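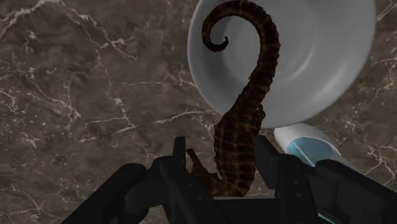
A reader in Mudgway wants to know if a snail can climb out of its shell and go find a bigger one, and would it please be possible to settle this before bedtime, as there is an argument going on.

Okay, Mudgway, let's settle it! The answer is no. A snail can't climb out of its shell any more than you can climb out of your ribs. I think the mix-up comes from hermit crabs, which really do move house. A hermit crab finds an empty shell that some sea snail used to live in, backs into it, and trades it in for a roomier one later on. But the snail in your garden made its own shell, and it's fastened to it by a strong muscle inside.

So how does a snail fit into the same shell its whole life? It builds on. A baby snail hatches out of its egg already wearing a tiny shell, very thin and a bit see-through. As the snail gets bigger, it adds new shell at the opening, just a sliver at a time, and the opening gets wider as it goes. If you look at a grown-up snail's shell, find the very middle of the swirl. That's the baby shell! It's still there, right where everything began. (I must have looked at a hundred snails before I learned that, and then I had to go outside and look at them all over again.)

The builder is a soft part of the snail's body called the mantle. It sits under the shell and oozes out the stuff the shell is made from, which is mostly calcium carbonate. Chalk and eggshells are made of that too. Snails get their calcium from food and from soil, and sometimes you'll catch one scraping away at a limestone wall or even at an old empty shell. When I lived in Celtton the ground was very chalky, and the garden wall was covered in snails every time it rained. I loved it. My lettuces did not do so well.

Scraping is how a snail eats, by the way. It has a ribbon in its mouth called a radula, covered in rows and rows of teeth so small you'd need a microscope to see them. A snail can have 3,000 teeth or even a lot more, depending on the kind. They wear down, and new rows move up from behind to take their place. If you put a snail on a piece of lettuce and the room is really, really quiet, you might hear it crunching.

What if the shell gets cracked? A small chip or crack near the edge can often be fixed, and the mantle does that job as well. The patch may look rougher or paler than the rest. A badly smashed shell is much more serious, since the snail's heart and other important parts are tucked up inside it. So please pick snails up gently. If one is stuck tight to a wall, don't yank! Put a little water on the wall by its foot and slide it slowly sideways.

The shell also keeps a snail from drying out. In hot dry weather, a snail pulls itself in and seals the doorway with slime that hardens into a thin sheet. Then it waits. Some kinds can wait an amazingly long time, and there are desert snails that have slept for 3 years or longer and then crawled off when it got damp.

Try this one after the next rain. Find a snail, hold its shell so the point of the swirl is at the top and the opening faces you, and see which side the opening is on. Nearly always it will be on the right. Once in a great while you meet a "lefty," with everything wound the other way. I have never found one, and I check every single time.

Put your snail back where you got it, and wash your hands before you eat anything!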